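Mivport denim

Mivport denim – a heavy cotton cloth, twill weave, first made in the port town of Mivport. Used for work trousers, aprons, sail bags. Warp is dyed, weft left plain, so the inside is always paler.

Origins

Began as a cheap cover cloth for cargo. Dock workers cut it up for trousers. The Sorensen mill had 204 looms at its peak, later 261 after taking over the Altolness site. Output up to 3,000 yards a week. Most went inland by rail, the rest by boat.

Weave and dye

Three-by-one twill, right hand. Altolness cloth is left hand and softer. Blue was the usual colour, but greys and blacks sold well to railway staff, who wanted somthing that hid soot. Grey is dyed twice – fades first at the seams and pocket edges.
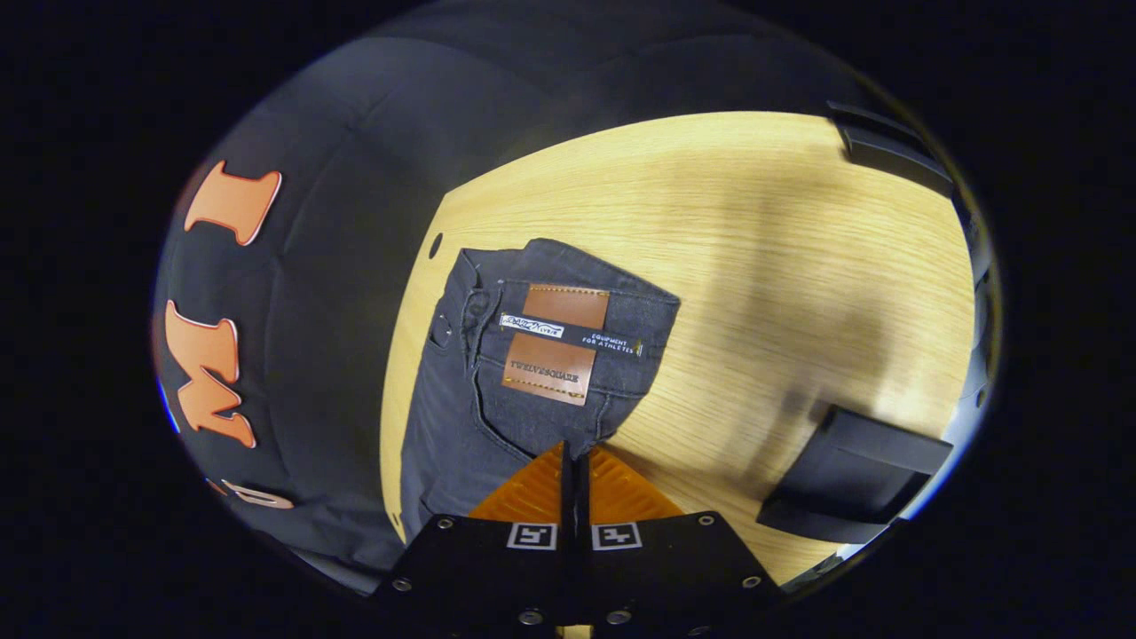

Decline and revival

Mill shut in July, after a fire in the dye house. Looms sold off, a few kept by the town museum. The Olto label brought back the grey cloth in small runs, style number 462. Narrower than the orignal, and lighter. Still woven on shuttle looms.

Related articles
Altolness twill
Sorensen mill
Olto (clothing)
Sailcloth
Selvedge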